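Placing a desk and a low drawer cabinet on a parquet floor

Applies to: fixed-height desks with two flat-foot legs, freestanding cabinets up to knee or thigh height, wood block or plank floors with a finished surface.

The procedure was written for the two workrooms at Sallton and has been used since May in both. It takes one person a morning, or two people until shortly before lunch. The order matters more than the speed. Most marks on the Sallton floors came from moving a cabinet after the desk was already in position.

What you need

Tape measure
Masking tape, low tack
Felt pads, self-adhesive, 3 mm or thicker
Spirit level
Hex key for the leg bolts
Soft broom and a dry microfiber cloth
One old blanket or moving pad

1. Clear and sweep

Remove everything from the desk top and the cabinet top. Take the drawer out if it lifts off its runners; otherwise tape it shut. Sweep the whole room, including the strip under the radiator. Grit trapped under a foot will cut through the finish the first time the desk is bumped. Follow the direction of the planks where possible. On herringbone, sweep one set of diagonals and then the other.

2. Mark the positions

Lay masking tape on the floor where each foot will stand. Measure from the wall and ignore the pattern of the parquet. A herringbone floor is seldom laid exactly parallel to the walls, and a desk aligned to the zigzag can look crooked against the room. In the smaller Sallton room the difference came to 42 mm over the length of the desk.

Leave 700 mm clear between the front edge of the desk and the nearest face of the cabinet. This is enough for a chair to turn and for the drawer to be pulled out from a seated position. Hadi Salameh, who set up the second room, used less and had to redo it on the Thursday of the same week.

3. Fit the pads

Turn the desk on its side on the blanket. Wipe the underside of each foot and let it dry. Flat feet need a pad at each end and none in the middle, so that a slight hump in the floor does not make the desk rock. Press each pad for a full minute. Cabinets get a pad at each corner.

Do not use hard plastic glides on a finished wood floor. They slide well and scratch well.

4. Stand the desk and check it

Lift the desk onto its marks. Do not drag it, even with pads fitted. Check the top with the level in both directions, then tighten the bolts where the legs meet the underside. If one foot is high, add a second pad under the low one. Recheck after a week, as felt compresses.

Rounded corners should face the walkway. If the top has only one, turn the desk until that corner is on the side people pass.

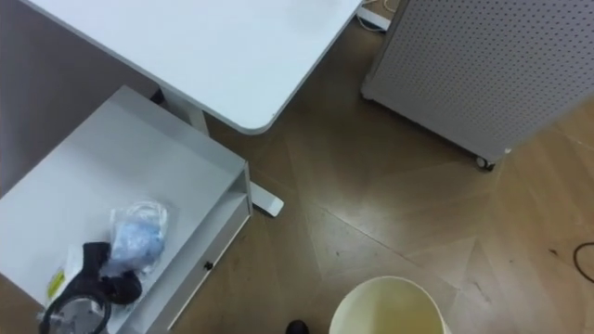
How much should be kept on top of the cabinet?
As little as is used every day, and nothing that has a place in the drawer. Spare bags, straps and packaging belong in storage.

5. Place the cabinet

Position the cabinet with the drawer facing open floor. Pull the drawer to its full extension before removing the tape marks, and confirm that it clears the desk leg and the chair. The Avik units used at Sallton need 46 mm of free space behind them for the cable slot. Other cabinets can stand against the wall.

A raised rim on a cabinet top is useful for stopping pens and small parts from rolling off. It also collects dust along the inside edge, so run the cloth along it when the floor is swept.

6. Perforated panels and cabinets

Anything faced with pegboard goes in last. Hooks project into the room and are easily caught by a person carrying a desk. Leave them off until the floor is clear. Heavy items hang low, and nothing should hang where it can swing against the desk edge.

7. Remove the tape

Peel the tape back on itself at a low angle within a day. Left longer, some tapes pull at the finish. Residue comes off with a barely damp cloth, dried at once.

Maintenance

Check the pads every three months. Replace any that have flattened, shifted or picked up grit. Dark specks that do not sweep away are usually scuffs and can be rubbed out with a dry cloth. Deeper scratches need a matching wax stick — test the color under the desk first.

Replacement pads are on the Ronetley order sheet, line 262. Corrections to this page go to Hiba Tarawneh.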